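Home Posts Workshop Reviews About Contact

This site uses cookies to remember your settings and count visits. Accept / Manage

Plirnlow two-arm kit: notes after the trial

I've had time on the Plirnlow two-arm kit through Kurnance, who sell it here as a package with setup, training and a support line. A few readers asked for a write-up after my post on desktop arms in August. I've put this together from my notebook, so the order is a bit loose.

The package is two arms, two parallel grippers, the wrist camera mounts, control boxes, cabling and a licence for the Besach software. You supply the table and the computer. Kurnance will sell you a table as well, but the quote was more than I'd pay for a table, and any flat top that doesn't wobble should do. Check the height before you book the install, as the brackets have a limited range and moving them later means recalibrating both arms.

Setup took the best part of a day. The arms themselves went on quickly. Routing the cables took longer than anything else, and I'd do it differently next time. The leads from the wrist cameras need enough slack for the full reach of the arm, which leaves loops near the work area whenever the arm is tucked in. The supplied clips are too small for the job. I bought a bag of hook-and-loop ties from the hardware shop and they've been better.

Calibration is done in Besach. It asks you to move each arm through 16 positions and confirm each one. The first run failed on the left arm with an error code that wasn't in the manual. The support line picked up within a few minutes and told me to power cycle the control box and start again, and the second run went through. I'd have liked that in the manual.

For the test task I used a tabletop job from the Kuusk exercise set, which is a paid add-on. It's tidying work around a small cosmetics organiser: open and close drawers, pick up bottles, handle soft and round items, work around things that don't need touching. I like it as a test because the objects are all light and easy to knock over, and a small error in position shows up straight away. It's also cheap to set up with things from the chemist. 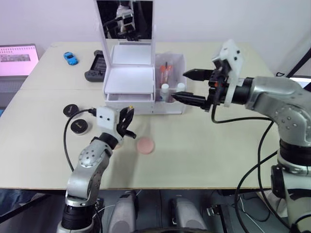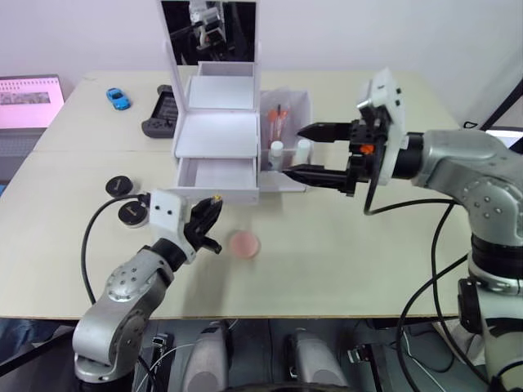
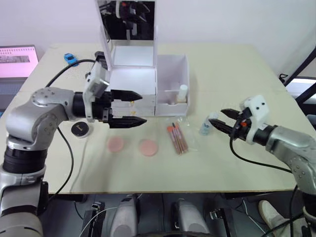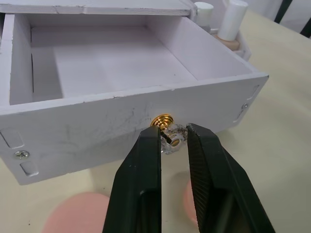 Small knobs are the hardest part of the set, in my experience. The fingers have to come in square and close without much force, and if the approach is off by a few millimetres they either slide off or push the drawer crooked. Besach lets you set a force limit per grip. The default is too high for anything delicate. I turned it down in small steps until the grip was gentle but still held, then saved it as its own profile. You can store 72 profiles, more than I expect to use.

Bottles were easier. A round bottle centres itself between flat fingers to some extent, so there's a bit of forgiveness. Height matters more than I expected. Too high on the cap and it tips when the arm sets it back down. I had the best results gripping the body of the bottle and slowing the last part of the descent.

Soft items are mixed. The gripper will hold a sponge without trouble, but the software judges a grip by how far the fingers have closed, and with something squashy it sometimes decides it has missed and opens again. There's a setting to turn that check off. I'd rather it were adjustable. Clear plastic bags are also awkward for the cameras, and glare from the ceiling lights makes it worse. Moving a lamp helped more than any of the software settings did.

Mirrors deserve a mention. If there's one on the table, expect the object detection to find a second robot arm in it now and then. Besach has a masking tool where you draw over the area to ignore. It works well enough, but the mask is fixed to the camera view, so you have to redraw it if the organiser moves.

The wrist cameras are the best thing in the kit. The picture is sharp up close and the delay is low enough that I stopped noticing it. Things further back go soft, though that didn't matter for this kind of job. The mounts are light and come off with a hex key. Kurnance includes the print files, so a cracked one can be replaced at home.

Noise: there's a steady fan hum from the control boxes and a slight whine from the joints on fast moves. I could hold a normal conversation next to it. I wouldn't want it in a bedroom.

On price, the hardware is fair for what it is. The part I'm less keen on is the software licence, which covers 1000 hours of arm time and then has to be renewed. Time is counted whenever the motors are powered, including when the arms are just holding still. I've got into the habit of parking them and cutting the motor power when I stop for a cup of tea. Kurnance told me a flat yearly licence is planned but couldn't give me a date.

The warranty is 16 months on the arms and covers the grippers but not the finger pads. Pads are sold in pairs and I'd order a spare set with the kit, as postage on its own costs nearly as much as the pads.

I'm keeping the kit for now. Next I want to try the two-handed exercises in the Kuusk set, where one arm steadies an object while the other works on it. I've only run the first of those so far, at half speed, and the timing between the arms needs work. I'll also have a go with the softer finger pads once they're back in stock.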